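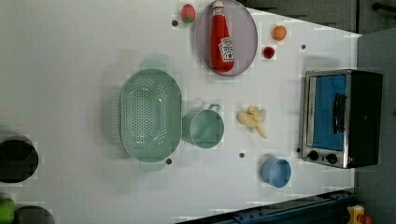

The Drarkgate Workshop on Startle and Attention is a small annual meeting for researchers who measure blinks, sweat and heartbeats and try to say something sensible about the mind from them. It is held each January in Drarkgate, a town chosen for its cheap rooms and kept for the same reason. Attendance has never passed 200, a limit set by the fire code of the main hall.

History

The workshop was started by Ashok Nishad, a physiologist who had grown tired of presenting startle data in the last slot of larger conferences, usually to the next speaker and a projector technician. The first meeting drew 19 people, 12 of whom gave talks. Its printed program listed a keynote address but no keynote speaker, and Nishad gave the talk himself, on electrode paste.

Early meetings were paid for by Trikton, a maker of skin conductance amplifiers, in return for a table near the coffee. The arrangement ended when three talks in a row dealt with noise in Trikton amplifiers. The workshop has since lived on registration fees, which rise every year by an amount the organizers describe as modest.

A proposal to merge with a larger meeting was put to a vote at the tenth workshop and failed. The minutes record the debate as "brief," although they run to almost 10 pages.

Format

The program lasts two days and has a single track, so that every talk competes only with lunch. Speakers get 12 minutes. Time is kept with a burst of white noise through the hall speakers, a method that regular attendees claim to have habituated to. Published blink data from the third workshop suggest otherwise.

Posters are shown in the lobby of the Prima Hotel, where the lighting is kind to faces and hard on graphs. Authors are asked to report failed recordings as well as successful ones, and the failed ones tend to draw the bigger crowd.
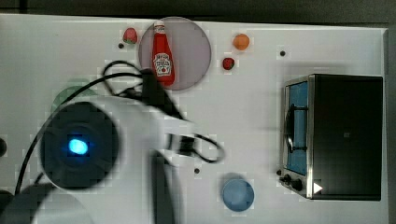
Upadhyay Lecture

The closing talk is known as the Upadhyay Lecture, after the building in which it was first given. Several speakers have opened by thanking Professor Upadhyay for his contributions to the field, and the organizers no longer correct them.

Proceedings

Abstracts are published online in the summer. Full papers were collected in a bound volume for the first four workshops. Unsold copies are still offered at the registration desk, at a discount.

See also

Startle response
Skin conductance
Habituation

Categories: Academic conferences | Psychophysiology | Recurring events in January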